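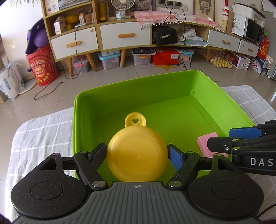 2026-08-11 - Carnet Morik, pinces à main, montage maison

Repris les deux pinces après le remplacement des biellettes. Objectif du jour : refaire les prises d'objets avec les deux outils en même temps, sur la table basse à nappe à carreaux, et voir si le jeu à la charnière a disparu. Mohammed-Awal avait réimprimé les doigts à Brelldale avec un perçage un peu plus serré. Les axes rentrent maintenant à la main avec une légère résistance. J'ai mis du frein-filet faible sur les vis de pivot, une goutte par vis, et laissé prendre la nuit.

Le jeu en bout de doigt a nettement diminué. Il en reste un peu sur la pince gauche quand on force de côté. À comparer avec celle que Jurgita garde chez elle, qui a encore l'ancienne version des biellettes.

Patins : on garde le revêtement bleu texturé. Le caoutchouc noir lisse accroche bien sur les objets mats mais glisse sur le plastique brillant, je l'avais déjà noté en janvier et je retrouve la même chose. Collage à la néoprène, serrage deux heures. Attention à bien dégraisser les doigts avant, la poussière d'impression se loge partout et le patin se décolle par le coin.

Objets utilisés : les jouets habituels, dans le bac vert. Consigne pour les deux opérateurs : la pince gauche prend et dépose, la droite maintient ce qui risque de rouler ou de basculer. On ne tire pas le bac avec un doigt de pince (Debashish, c'est pour toi).

Le plus pénible reste la citrouille creuse. Les côtes sont régulières mais la paroi est souple, elle s'ovalise dès qu'on serre. Si on la prend par le bord, elle pivote vers le bas. En la prenant à mi-hauteur, les deux patins bien en face, elle reste à peu près droite et on peut la tourner sans la lâcher.
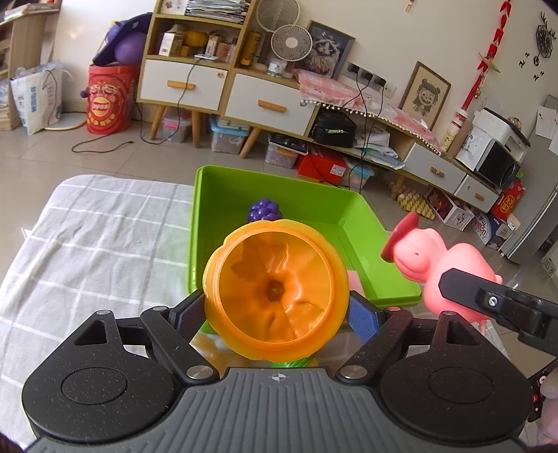 Il faut surtout fermer lentement sur les derniers millimètres. J'ai réglé la butée de la gâchette un cran plus loin pour ne plus écraser la paroi. Sigita trouve que la course devient trop longue pour les petits objets, elle a sans doute raison. On pourrait prévoir une butée à deux positions, avec une simple vis moletée. Croquis à faire.

Le cochon en caoutchouc ne pose pas de difficulté pour la prise, il s'écrase un peu et reprend sa forme. Par contre il accroche aux patins à l'ouverture et part parfois de travers. Les raisins passent bien si on les prend dans le sens de la longueur. L'éponge est sans intérêt pour régler quoi que ce soit, elle pardonne tout - je la laisse dans le lot pour les débutants.

Enregistrement : premier fichier à 1 260 images, rien à signaler. Le deuxième en fait 2 968, avec un décalage entre les deux pinces qui grandit vers la fin. Je soupçonne l'horloge du boîtier de droite. Elie a eu le même souci avec le script Clultska et l'a contourné en relançant la synchro au début de chaque prise. Essayé ensuite sur une prise courte : le décalage ne se voit plus à l'œil, mais je n'ai pas mesuré. À refaire proprement avec un signal commun.

Place des opérateurs : se mettre du même côté de la table, coudes décollés du plateau. Quand la pince de droite arrive trop à plat, son bras passe devant l'objet et l'autre opérateur travaille à l'aveugle. Mieux vaut la faire descendre en biais par-dessus le bord du bac.
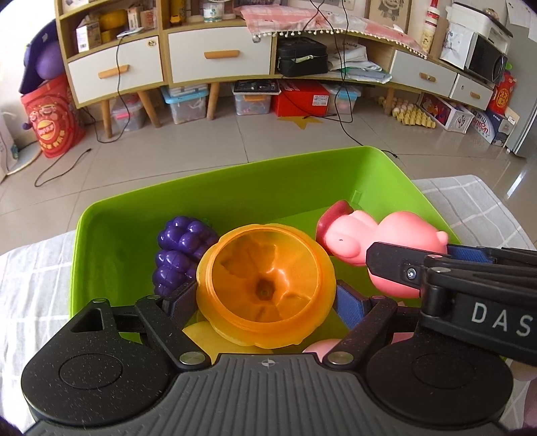
Les deux pinces dans le bac vert, patins bleus de part et d'autre de la citrouille.

À faire :
- butée à deux positions, demander à Sigita quelle course elle veut
- recoller le patin de rechange, coin inférieur
- reprendre du frein-filet chez Rivera, le flacon est presque vide
- imprimer une paire de doigts d'avance, remplissage à 68 %
- tester la synchro sur une prise longue avant d'envoyer les fichiers à Elie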